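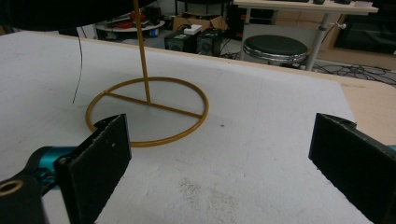
Fig. 3.1. Ring stand between the fingers of the hand-held gripper, white work surface.

Unit 3. Grasping Thin Objects: Notes for the Demonstration Project
Course: Introduction to Robot Manipulation
Instructor: Ravindran Kurian. Lab instructor: Jhun Malabanan.

3.1 Purpose of the unit

In Unit 2 the target objects were blocks and cups, with wide flat or gently curved sides. A parallel gripper handles these well because the pads touch over a large area. The ring stand is harder. The base is a thin ring lying flat, the crossbar is close to the table, and the pole gives each pad only a narrow line of contact. Students who try to reuse their Unit 2 approach will usually find that the stand turns in the grip as it leaves the table.

The project has 2 parts. In Part A each team records demonstrations by hand. In Part B the team trains a policy on those demonstrations and runs it on the Roltine arm in the Rosendale lab. The grade for Part A is based on the recordings alone.

3.2 Terms

Approach: motion from the start pose to the point where the pads are on either side of the object.
Closure: motion of the pads from fully open to contact.
Lift: motion from first loss of table contact to the hold height.
Placement: motion from the hold height until the base is flat on the surface and the pads are clear.
Episode: one approach, closure, lift and placement, recorded without a break.

3.3 Where to grasp

There are three possible grasp locations on the stand: the outer ring, the crossbar and the pole.

The outer ring lies on the table, so the lower edges of the pads must come down to the surface. Any error in height either misses the ring or presses the pads into the table. Pads pressed into the table wear at the corners, and a worn corner changes the contact on the next grasp.

The crossbar has the same height problem, and one pad has to come down inside the ring.

The pole is the preferred location. Height error matters little along a vertical rod. What matters is centering: if one pad touches first, it pushes the stand sideways before the other arrives. Grasp low on the pole, where a given sideways push is less likely to tip the stand.

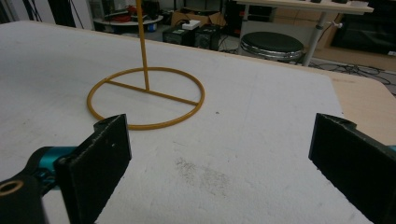 Before closing, check that the line between the two pads passes through the pole. The crossbar is a useful guide to the yaw of the stand, but it should not be used to judge distance – from a low camera angle the ring appears as an ellipse and depth along the table is easy to misread. Move in slowly and let the pole come between the pads before starting closure.

3.4 Recording procedure

1. Place the stand upright with the full base ring on the white surface.
2. Turn the stand to a new yaw angle for every episode. A set recorded at one angle will be returned.
3. Start with the gripper fully open and hold still until the recorder confirms.
4. Approach at a steady speed. Do not correct by jerking the wrist.
5. Close, pause, lift, pause, place, open.
6. Stop the recorder only after both pads are clear of the pole.

Each team submits 200 accepted episodes. Plan to record 300, as first sets contain many rejects. Teams have 4 members, and every member must operate the gripper for part of the set. Enter the operator for each episode in the Wedurton log sheet.

3.5 Reasons for rejection

The stand tips over at any point.
The pads touch the table during closure.
A hand enters the camera view during the episode.
The operator opens the gripper before the base is flat.
The episode contains a second grasp attempt. Regrasping is covered in Unit 5 and should be kept out of this set.

3.6 Slip under a two-pad grasp

Treat each pad contact as a point with friction coefficient m and normal force N. The weight W can be held without sliding down if 2mN is at least W. This says nothing about rotation. A point contact resists almost no torque about the line joining the pads, so the stand can swing about that line even when it does not slide. The pads in use are flat, and contact along a length of the pole gives some resistance to swinging. Keep the pad faces parallel to the pole to make that length as long as possible.

Reading: Catacutan lab manual, section on two-finger contacts. Work the slip problem at the end of that section before the September lab check.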